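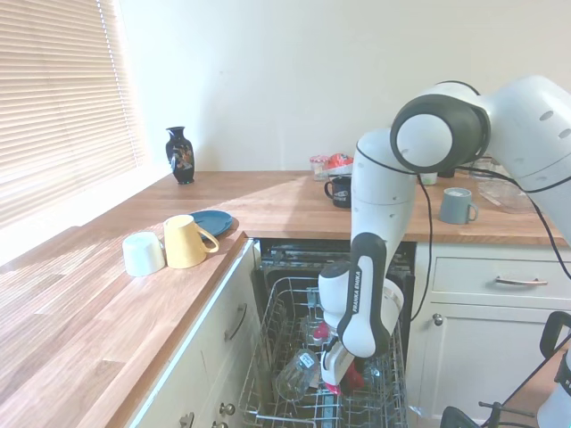

Dishwasher open, lower rack out, one glass lying on its side.

Gronow Storm Radio, wind-up model. Reviewed by Heledd Probert, 22 February 2025

Bought this after the November gales, when we lost power for two nights and the phone mast went with it. Paid 80 pounds. Not cheap for a radio.

Good bits first. Warnings come through loud, even with wind going at the windows. The alert tone woke me, woke the dog, probably woke next door. Reception in our valley is poor and it still held the local station most of the evening. My old Drurkon only hissed.

Winding: two minutes of cranking gave me a decent spell of news. Handle feels flimsy, mine creaks allready. Battery lasted 6 hours on a full charge with the lamp off. Lamp is weak. Fine for finding the candles, no use for reading.

Flood alerts are where it falls down a bit. You set your area by code and the leaflet is tiny print, three languages, no map. Took me ages. Put in 305 first and got warnings for a river nowhere near us. Rang Gronow, spoke to a very patient Vira Kravets, sorted in five minutes. Should be in the leaflet tho.

Weighs 305 grams, goes in a coat pocket. Just. No strap.

Would buy agian, yes, if you're somewhere that floods or gets cut off. In town, save your money. Four stars, one off for the handle.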